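Wrist cam sees mostly blank wall at the start of episodes, keep or trim?

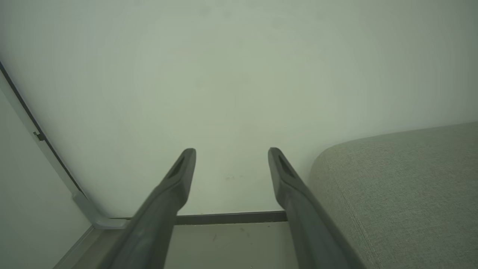
Wrist view, fingers open, wall and floor between them

Posted by Kvido Oravec

Collecting demos for a tidy-up task, small living room setup. 67 episodes so far, all teleop, one wrist cam plus one overhead. Problem is the wrist view. A lot of episodes open like the one I attached. White wall, dark baseboard, bit of gray upholstery on the right, and that's it. No target in view. The overhead cam has the target fine.

Trained a first policy on it last night and it just hovers. Drifts a little, stops, drifts back. If I start it by hand with the object already in the wrist view it does ok.

So do I cut the blank part off every episode? Or re-record with a better start pose? Longest episode is 2764 frames and I'd guess a good chunk of that is me getting lined up. Don't want to throw out good data but also dont want to teach it to stare at paint.

Using the Gitis recorder if that matters, default settings.

Bożena Górecki

Don't trim all of it. The robot will end up looking at a wall at some point when it runs for real, and if it has never seen how to get from wall to object it's stuck. Which sounds like your hover.

What I'd cut is the part where nothing moves. Look at the joint velocities for the first few seconds. If you hit record, then picked up the controller, then thought about it, all those frames say "see wall, do nothing". The policy learns that very well. I had the same thing on a drawer task, one long episode went from 2764 down to 2220 just from dropping idle frames (funny, same length as yours, I had to check twice). Hover went away, mostly.

Script is simple. Threshold on velocity, keep a couple of frames either side so the action chunks don't jump. Don't drop idle frames around the grasp tho, you want the pause while the fingers close.

Other thing. Your view has a few fixed features in it. The trim on the left, the baseboard, the corner of the upholstery. If every episode starts in the same spot the model can lean on those and ignore the overhead cam. Move the start pose around. Different height, different yaw, some with the target in view and some without. Record maybe a third of the new ones from ugly starts on purpose and move right away when recording begins.

Wojciech Kurek

just use a wider lens. fixed it for me

Shigeru Noguchi

Wider lens would mean redoing all 67, so no, not as a first step.

Agree with Bożena on the idle frames. Would add: check that the overhead stream is really getting to the policy. Had a config once where camera 2 was listed but the key name didn't match and it was fed zeros the whole time. Training loss looked normal. Cover the overhead lens with your hand during a rollout, if the behavior doesnt change at all there's your answer.

Also check exposure. With a white wall taking up most of the view, auto exposure can settle on the wall and then shift when the arm swings to something darker. Lock it if your camera lets you. And write the start pose into the episode notes, saves a lot of scrolling later.

Kvido Oravec

Ok did the hand over lens test. No change at all. Key name was wrong, "overhead" vs "over_head". Fixing that and retraining before I touch the episodes, then idle frames after. Will post the numbers when its done.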